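The restored cut, and why I'm not sold

I've now sat through the restored version of Savchuk twice, and I still can't work out what was supposed to be wrong with the old one.

For anyone who has missed the fuss: Savchuk is a comedy, more or less, about a piano tuner who gets mistaken for a government inspector in a spa town called Nisville. It ran for 104 minutes when it came out and it did nothing at all. Then it turned up on late-night television year after year, usually starting at ten to one in the morning, and a whole lot of us who should have been asleep fell for it. I taped it. The tape had the last four minutes missing, so for years I believed the film ended with him standing on the hotel steps holding somebody else's hat. I still think that would be the better ending.

The new version is 16 minutes longer. The distributor calls it "the film as it was meant to be seen", a phrase I have learned to treat the way I treat "freshly prepared" on a motorway services menu. Meant by whom? The booklet has an essay that goes on for pages about recovered negatives and colour timing and never once says who decided that these scenes should go back in. Somebody took them out in the first place. Perhaps it was a vandal with a cigar. Perhaps it was an editor who had watched the thing with a roomful of people and noticed when they started coughing.

The biggest addition is a second dinner at the hotel. In the version I know there is one dinner, and it's the best thing in the film. He has worked out by then that they think he is the inspector, they have worked out that he isn't eating, and it goes on in near silence for what feels like an age while the soup is taken away and brought back. It works because it's the only time we see all of them at the same table. Now they all sit down together again twenty minutes later. The second dinner has some nice bits of business in it (there is a very good joke with a lobster fork) but it turns the first one into a rehearsal. I watched it with my sister's family at Christmas and the room laughed at the first dinner and talked through the second.

Then there is the song. I had read about the song for years. People on forums spoke of it as if it were a lost Gospel. It's all right. The mayor's wife sings it on a bandstand, it has three verses, and you could cut it without anyone asking where it went, as we know for certain because somebody did.

I should be fair about the picture itself. It looks lovely. The old television print was the colour of weak tea, and I'd always assumed the spa was meant to be drab. It's bright pink! The whole town is pink and pale green, like a box of sugared almonds, and the tuner's brown suit suddenly makes sense as a joke. He's the only brown thing in the place. I'd never noticed, and I have seen this film more often than I've seen some of my cousins. So that's a point to the restorers, and a big one.

The sound I am less happy with. They've cleaned it until it squeaks. The old soundtrack had a sort of room to it, a low hum under everything, and the pauses sat on top of that hum. Now the pauses are just empty, and you find yourself checking whether the player has stopped. Comedy needs a bit of air moving about. I once saw a silent short shown with no piano and it was like watching people fall over behind glass.

What bothers me more is how all this gets talked about. I've read seven or eight reviews of the restored cut and nearly every one uses the word "masterpiece" by the second paragraph. It was a flop. It was then a minor film that some people loved. Those are both perfectly good things to be! I don't see why a film has to be promoted to the peerage before anybody will sell it in a cardboard slipcase. The lead performance is wonderful, and I'd put his walk down the hotel corridor up against anything, but there's also a subplot about a stolen goat that goes nowhere in either version, and the young lovers are played by two people who seem to have met that morning. You can love a film and still make a cup of tea when the goat comes on.

The slipcase edition, since I've brought it up, was limited to 1049 copies. Mine says it is number 900, on a little card. I have no idea what I'm meant to do with that information. It came with the booklet, a fold-out poster of the artwork nobody liked at the time, and a set of reproduction lobby cards, two of which are the same. I wrote to them about that and had a cheerful reply telling me that duplicates were "part of the authentic collation". Right you are.

I also went to the one public showing near me, in November, at the Zumness, which used to be a proper cinema and is now a cinema with cushions. It wasn't full, but it was fuller than I'd expected, and I'll admit the film plays differently with people in. The corridor walk got a round of applause. The second dinner went down better than it had in my sister's front room, though I heard a fair amount of rustling towards the end of it. The song was received in respectful silence, like a notice about fire exits. A woman behind me laughed at the goat every single time it appeared, so there is an audience for everything.

Afterwards there was a short talk, in which we were told that the longer cut "restores the rhythm". I wanted to put my hand up and ask how you restore a rhythm by making it slower, but I had a bus to catch and I am a coward. I went to Starninis instead, ate a plate of chips, and wrote most of this on the back of the programme.
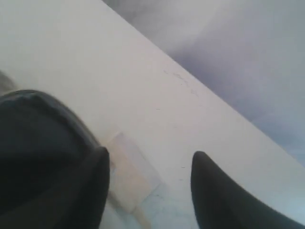
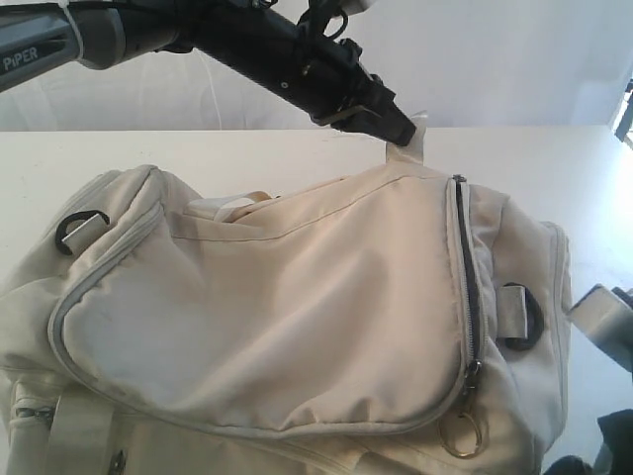

My guess, for what it's worth, is that we're going to get a lot more of these. There is a limit to how many old comedies people will buy again in a slightly sharper version, but if you can say there are 16 minutes they've never seen, they will get their wallets out. I did. The trouble is that cut scenes were mostly cut by people who knew what they were about, and comedy suffers from it more than anything else. A long thriller is a bit of a slog. A long comedy stops being one.

The thing I'd like, and I can't see why it should be difficult, is both versions on the same disc. Clean up the picture, leave the hum alone, and give me the 104 minutes as they stood, with the extra scenes tucked away in a menu for those who want the lobster fork. The essay in the booklet says the shorter cut has been "superseded". I have kept my tape. It's in the cupboard under the stairs with the player that still just about works – you have to hold the flap down with a finger – and last night I got it out and watched the whole thing, weak tea and all, up to the hotel steps and the hat.

I'm told the same people are doing the sequel next. The sequel is dreadful at its present length, so I look forward to finding out what they've got to put back. If anyone has a spare of the lobby card with the bandstand on it, I have two of the one with the soup.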